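Re: [visits] Atanasov open afternoon, who went & was it any good?

Hi all,

Sorry, meant to send this last night, fell asleep on the couch. Quick report from the Atanasov place at Bruvport, then answers to Nataša's questions underneath because she asked first and I've been ignoring her.

Short version: go if they run it again. Small outfit, friendly, no slides. You walk in, get a visitor sticker, and ten minutes later you've got a gripper in your hand. They work out the moves by having people do the job with hand-held grippers, camera on each one, and the recordings go to train the arms. No cage, no pendant, no teach mode. I'd read about it but holding one is different. Heavier at the front than you'd expect, my wrist knew about it next day.

The job of the day was a table lamp. I laughed when they said so. Stopped laughing pretty quick. The shade is soft so there's nothing there you want to squeeze, the stem is skinny, and the cord gets into everything.
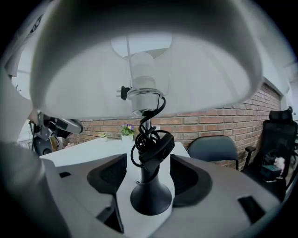 Hallora Robotics & Automation Club, Visits Group

The cord was the whole conversation really. Coils round the stem, plug sticking out to the side, and the jaws have to get in there somehow. Asked whether they'd just tidy it first. They said sometimes yes sometimes no, because in somebody's lounge room it isn't going to be tidy. Fair enough. Their software (Flurden, they pronounce it like "burden") gets the camera footage plus how far the fingers are open, and that's most of it. There was a long bit on how they line up the left and right hand in time which I did not follow and my notes just say "clocks!!"

Padded fingers, black, a bit of give. I asked about wear. They swap pads when they go shiny, no fixed schedule. Whoever is doing our pad trials should talk to them, I've got an email address written on the back of the sticker.

Numbers, since somebody will want them. 2,102 recordings of the lamp job so far, 1,700 kept. The rest binned for dropped frames, hands in the wrong spot, people stopping halfway to chat (guilty). They reckon a new job needs up to 1,000 good ones before it's worth training on. That was a bit deflating to be honest, I was hoping for fifty.

Setup is very plain. White table along the brick wall, couple of pot plants, lamp. I liked that. Most demos I've been to had a black curtain and one coloured block. The plants stay put while you work so you've got something to not knock over, and yes you think about them the whole time. The grippers carry a cube with a square black and white marker on it for tracking. Keep your sleeve off it, they were strict on that. If you go, short sleeves.

We went through in groups of 4, one pair working and the other pair watching, then swap. Watching was nearly better. You can see people go for the shade every time, then pull back and think.
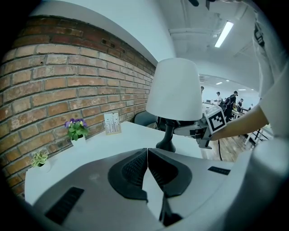 Nataša Kovačević wrote on June 3, 2018:

Did anyone on the list get to the Atanasov afternoon in the end? I had to pull out at the last minute and would love to hear. What I mainly want to know is whether the robot ran by itself at any point, or whether it was all people holding grippers. I'm not against the hand-held stuff but we've had two visits now where the "demonstration" was a video and a biscuit, and I would rather not ask members to drive out to Bruvport for a third. Also: is there parking, could younger members have a go, and would they take a group from us? We still have the gap in the program from the January visit that fell over. And did you ask about borrowing a set for our open day? I think our lot would learn more from an hour trying to pick something up with one than from another talk from me.

OK, in order.

Did it run by itself: yes, one run, at the end. Lamp moved from one side of the table to the other, put down upright. Second attempt it snagged the cord and they hit stop. They didn't hide it, just reset and talked through what they thought went wrong. So no, not a video. There was a biscuit though.

Parking: out the back, gravel, gets tight. Don't park accross the roller door.

Younger members: over 12 with an adult, and they have to be able to close the trigger fully. Small hands struggle. I'd ring ahead.

Group from us: they were keen. Weekday afternoons only, and they'd want us split up same as we were. Wooden floor and cables about, so closed shoes and watch your feet. They also asked if anyone would come back for a proper recording session, unpaid but they feed you. I said I'd pass it on, so, passed on.

Borrowing a set: asked. Not the full kit, the calibration goes off in transit and it's half a day to get right again. But they might bring one pair over themselves and run a table for us if we can give them power, decent light and something annoying to pick up. I offered the club's old desk fan. They looked worried, then said maybe.

Nataša, can you reply to them or do you want me too? Happy either way but I'm away from Thursday with no laptop.

Couple of loose things. Somebody left a grey beanie in my car. And I still owe petrol money to whoever paid on the way home, remind me who you are.

Will type up the clocks stuff if anyone can read it off my notes with me.

Cheers, gotta run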